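Callatel Line Noise Recordings, release 2

Audio and measurement files from copper telephone pairs in the Illberg exchange area.

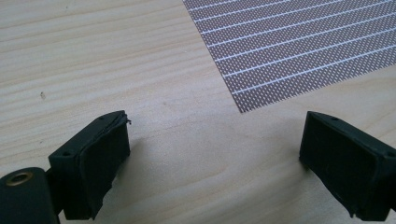 The set holds 100 recordings of idle-line noise, each taken at the subscriber end of a pair with the far end terminated at the exchange. It was put together for people who write filters, test modems, or teach a class on analog lines and need something other than synthetic hiss.

Contents

audio/ – mono WAV files, 48 kHz, 24-bit, one per pair
meta/lines.csv – one row per recording
meta/cable_types.csv – lookup table for the cable_type column
notes/ – field notes as plain text, typed up from paper
CHANGES – differences from release 1

Columns in lines.csv

line_id: three-digit string. Keep the leading zeros when importing.
cable_type: integer code, see the lookup table.
route: "aerial", "buried" or "mixed". Taken from the cable plan and not checked on the ground.
loop_ohms: DC loop resistance, measured before recording.
gain_db: preamp gain. Subtract it before comparing levels between files.
mains_hum: "y" or "n", judged by ear by one listener.
comment: free text, often blank.

Recording method

Each pair was coupled through a 600 ohm isolating transformer into a Premano preamp and then into the recorder. DC was blocked on the line side. No filtering was applied apart from the recorder's own anti-alias stage. Files were trimmed at the start and end to remove handling noise. They were not normalized.

Pairs carrying live service were left out. No speech, dialing or customer data was recorded, and subscriber addresses have been dropped from the field notes.

Known problems

Levels are relative. There is no calibration tone in release 1 or release 2, so absolute dBm figures can't be recovered.
The mains_hum column is subjective. Run your own detector if it matters.
Most of the aerial routes were recorded in August, in dry weather. Wet-weather noise is not covered.
Line 047 has a dropout near the end. The file is kept so that the numbering stays intact.

Changes in release 2

The gain_db values for the buried routes were wrong by one switch position and have been fixed. The Ezeani spur is now coded as "mixed" – it was listed as aerial before. Audio files are unchanged.

License and contact

Audio and tables: CC BY 4.0. Field recording by Hideaki Kawaguchi, tables and checking by Adaeze Etim. Send corrections to either of them with the line_id in the subject.

Last updated Mar 29, 2024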